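Stop throwing away the awkward demonstrations

The usual way to report a demonstration dataset is by volume. So many hours, so many episodes, so many tasks. At Tirnidum we did the same in our first internal report, and I signed off on it. I now think the number was close to useless, and that most groups collecting teleoperated examples for imitation learning are optimizing the wrong part of the pipeline.

Our bimanual pick-and-place set began with 102 episodes of one task: move the toy corn to the plate. Tobiloba Haruna did the filtering. Her rule was the standard one. An episode was kept if the object ended on the plate, if neither arm paused for longer than 4 seconds, and if the operator had not flagged it. That left 78. The remainder went into a folder labelled "reject" and were not opened again until June.

The policy trained on the 78 behaved well from the starting poses it had seen. Displace the corn toward the far side of the workspace and it would reach, miss, close on nothing and carry on to the plate as though it were holding something. There was no recovery in the model because there was no recovery in the data. The filter had removed it. An operator who misses a grasp, backs off and re-approaches will nearly always exceed the pause limit, and those were exactly the sequences we needed.

The second problem was the layout. Operators reset the table between episodes, and people resetting a table are tidy. They put the plate near one arm and the object near the other, upright to the camera, with plenty of clear surface in between. Omolara Etim, who ran most of the sessions, put it to me in one sentence: the reset is part of the dataset and we had no protocol for it.
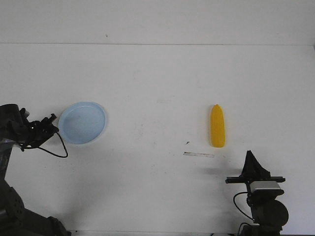
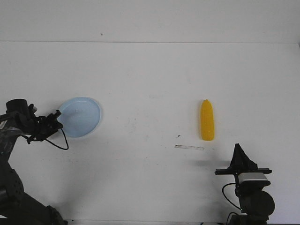

The corn-to-plate task at Tirnidum: plate beside the left gripper, corn on the right side of the table.

A layout of that sort is perfectly reasonable as one sample. As the centre of the distribution it teaches the model that plates live on the left. The object and the target are far apart, neither is obstructed by the other, and the approach direction for each arm is close to fixed. A network with enough capacity will take that regularity before it takes anything about the shape of a cob, and the training loss will look excellent while it does.

The common objection is cost. Operator time is the largest line in our collection budget, and randomized resets slow a session down. I accept that. I do not accept the conclusion usually drawn from it, that one should collect quickly under easy conditions and rely on augmentation for the rest. Image augmentation will shift the colours and crop the view. It will not produce the wrist motion an operator uses when the object is rotated and the first approach is blocked — that motion has to be recorded from a person doing it.

We ran a modest comparison. Etim collected 30 further episodes using printed reset cards, each giving a position and rotation for both objects, and we kept every one of them, failed grasps included, with the failure segments labelled. Added to the original set, they did more for performance on displaced objects than any change we had made to the architecture. I would not generalize far from a single task on a single pair of arms. The Nurkilberg group has argued that unfiltered failures degrade precision on fine insertion, and for that class of task they may be right. Labelling matters here. An unlabelled miss is simply a bad example.

What I would ask of anyone publishing a dataset is narrow. State the reset procedure. Plot the initial object poses. Report how many episodes were discarded and under which rule, and release the discards if storage permits. Haruna has since replaced our pause limit with a per-segment label, and the reject folder has been merged back into the main set.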